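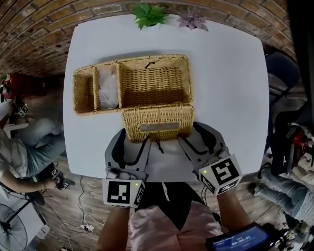

By Rosine Arnaud
8 Jun 2018
Print | E-mail

Lashari 81 Surf Fin Set

The Lashari 81 is a set of three fins for shortboards, made for small and medium beach waves. Our shaper Gumaro Magaña worked on the template during two winters, and the side fins have now a little less rake than the ones we sold until May. The board turns easier in weak waves – heavier surfers can prefer the Lashari Large.

Fits double-tab boxes only. Screws and key are included, wax comb is not.

Price: 81 euros. Sending is free for orders over 200 euros. We have 20 sets in smoke gray, and the sea green comes back later in summer. For questions on sizes, please write to Annick Aubert at the shop.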